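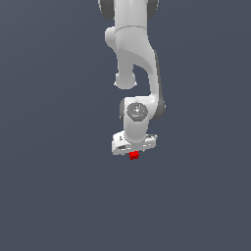
# Lab 5: Scripted pick of a single cube

Course module: Intro to Manipulation, spring section. Complete Lab 4 (joint limits and home pose) first. The steps assume that Zimemov is installed and that the project folder is a fresh copy of the Lab 4 template.

## What you will submit

- `pick.py`, your controller
- `run_log.csv`, written by the logger
- One still from the overview view and one from the close view, both with the cube between the fingers
- A half-page note on your gain values

## 1. Load the scene

Open the project in Zimemov and load `single_cube.scene`. The file contains the arm, the gripper and one red cube. Leave the background at its default color. The grading script reads pixel values near the cube, and a changed background will fail the color check.

Set the physics step to 1,000 Hz. The template ships at a lower rate, which is fine for free motion and too coarse for finger contact. If the cube jitters or sinks into a finger, check this value before you touch anything else.

## 2. Set up both views

The overview view should show the arm from the upper links down to the hand. Its job is to let you check arm posture. The cube will be small, and the fingers may be hidden by the hand base. Do not judge a grasp from this view.

The close view is attached to the hand. Load it from `views/hand.view` and do not edit the offset.
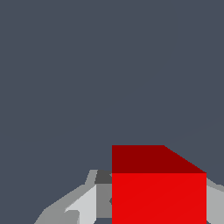
*Maribel Chávez*

In the close view, check that there is gripper on both sides of the cube. The near faces of the cube should fill a good part of the lower image. The top face renders darker than the front face under the default light, so use the line between them as your reference for tilt. If that line is not level, the hand and the cube are rotated relative to each other, and you should correct the wrist angle before closing.

The cube may run past the bottom of the view. This is acceptable for the still.

## 3. Write the approach

Split the motion into separate states. A single long trajectory is hard to debug and will lose points for structure.

1. `HOVER`: move the hand to a point 40 mm over the cube center, fingers open.
2. `DESCEND`: straight down in the hand frame. Keep the speed constant.
3. `CLOSE`: command finger width to slightly less than the cube width.
4. `HOLD`: wait until both contact flags have been true for 5 steps in a row.
5. `LIFT`: straight up, same speed as `DESCEND`.

Each state needs its own exit condition and its own timeout. On a timeout, open the fingers and return to `HOVER`. Allow 2 retries, then stop and write the failure to the log.

## 4. Tune the grip

Start with the gains in `defaults.yaml`. Raise the proportional gain until the cube stays put during `LIFT`, then add damping until the finger force trace stops ringing. The force plot is under Tools > Traces.

Common faults:

| Symptom | Check |
|---|---|
| Cube shoots out on contact | Closing speed too high |
| Cube slides during lift | Target width too wide, or friction left at zero |
| Arm folds the wrong way | Seed pose missing from the IK call |
| One contact flag never sets | Cube not centered; log the hand offset at `DESCEND` |

The third fault is the one most teams hit. The solver will accept more than one elbow position for the same hand position. Pass the Lab 4 home pose as the seed, every call.

## 5. Record and hand in

Run with the logger on:

`python pick.py --log run_log.csv --stills`

Stills are saved only in `HOLD`. If the folder is empty, your controller never reached that state.

Zip the files and upload them to the Llanos course folder. File names are case sensitive. Questions about the solver go to Upendo Makori during lab hours. Questions about grading go to me.

Lab 6 uses the same controller with a second cube, so keep the state names unchanged.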